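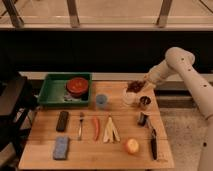 PART TWO: LEARNING FROM MESSY TABLES
Chapter 7

Contents | Previous | Next | Exercises | Index

Chapter 7. What Counts as a Success?

I spent most of my second year in the lab arguing over a word. The word was "done," and I lost the argument to Domenica Prantl, whose approach takes up most of this chapter (so you can guess how badly I lost).

My own rule was simple. You tell the arm to put something in a cup, you run it, and when the gripper opens you look in the cup. Something in there? One point. Nothing? Zero. I ran 80 trials that way, made a nice bar chart, and took it to a workshop in Warkdale feeling pretty pleased with myself. Domenica looked at the chart and asked me how much of the stuff had landed in the cup. I had no idea! I'd never written it down.

With a carrot you can get away with that, since a carrot is either in the tray or it isn't. But think about a clump of something dark and leafy, the kind of thing that looks like loose tea, hanging from a gripper over a small white cup. Half of it could drop in and half could end up on the wood. A few bits might stick to the fingers and ride along to the next job. Under my rule all of those score the same as a perfect drop, and that's a lot of different behavior to squash into a single point.

Her method, which we called Suvis scoring after the software we first wrote it in, splits a trial into stages: reach, grasp, carry, release, and what she called the aftermath. Each stage gets its own mark. The aftermath was the one I fought hardest, because it meant going back over the whole table when the arm had finished. Did the fork move? Is the sponge where you left it? I thought this was fussy. Then we rescored my old recordings, and 14 of my perfect trials had a neighbor knocked out of place.

We'll build the method up slowly. Section 7.1 covers how to lay out a table so that a bump means something (clear gaps between things help a great deal, and so does having a second cup right beside the target). Section 7.2 deals with loose materials and how to weigh what's left behind. Section 7.3 is on getting two people to score the same recording the same way, using the Preltari recordings and the Papadopoulos agreement table, and I'd set aside a whole afternoon for that one.

Before you go on, grab a pencil and write down your own rule for "done." Keep the page. You'll need it for the first exercise.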